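Blog > Kitchen Talk > Moving and Sorting

I've been in the new apartment on Dernik Street since May and I still can't find the good can opener. I know I packed it. I remember wrapping it in a dish towel and thinking, well, that's smart, I'll never lose it in there. And now I have 6 boxes left in the hallway and not one of them makes a can-opener sort of noise when I shake it.

The old kitchen was huge and awful. The new one is tiny and I love it (there's a window over the sink! with a tree in it!), but it has three drawers, and one of those doesn't open all the way unless you move the stove mitts. So I've had to get serious about what I keep, which is not something I've ever been good at. My friend Roya Talebi came over to help and lasted until lunch. She holds things up and says "when did you last use this" in a very calm voice, and I start making up dinners I never cooked.

The pasta machine went. So did two of the three colanders, the fondue set with no forks, and a cake pan shaped like a tractor that I bought for a nephew who is now taller than I am. Roya took the tractor pan home with her, so I guess I can visit.

What I couldn't part with was the stuff I cook with every day. I make soup probably four nights a week once it cools down, and I want the things I stir with right by the stove, standing up, where I can grab one with my eyes shut while I'm yelling at the radio. Drawers are for people who plan ahead.
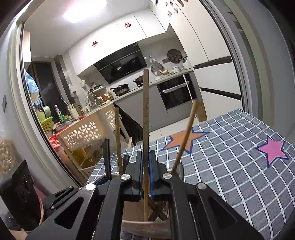
My aunt Annelies was the one who taught me soup, and she did it all by smell. She'd lift the lid, sniff, and say "onions aren't ready," and you'd wait. I used to stand there with my homework wondering how onions could be late. Her rule was that you don't add anything wet until the onions are the color of a paper bag, and I've tried skipping it — I'm impatient, and I was very hungry — and the soup came out tasting like warm water that had met an onion once.

So this is the one I've been making since I moved. Two big onions, a lot of butter, low heat, and go do something else nearby. Then 700 grams of carrots, chopped any old way, and 400 grams of canned tomatoes if you can get the can open (I had to borrow an opener from Wendelin downstairs, who now thinks I eat nothing but tomatoes). Cover it all with broth, throw in a bay leaf and a spoonful of cumin, and let it bubble until the carrots give up. I mash mine with a fork because the blender is in one of the hallway boxes too. It comes out lumpy. I like it lumpy.

It keeps for days and it's better on the second one. I had it for breakfast once, standing at the window in my socks, watching a squirrel try to get into the downstairs bird feeder.

Next job is the spice shelf. There are four jars of paprika up there and I only remember buying one. If anyone has a good system that doesn't involve a label maker, leave me a comment, and if you've ever packed a can opener in a dish towel, please tell me where you finally found yours.

Recent posts
What I kept from the old place
Bread that forgives you
A very small balcony and too much basil
Roya's lentils, written down at last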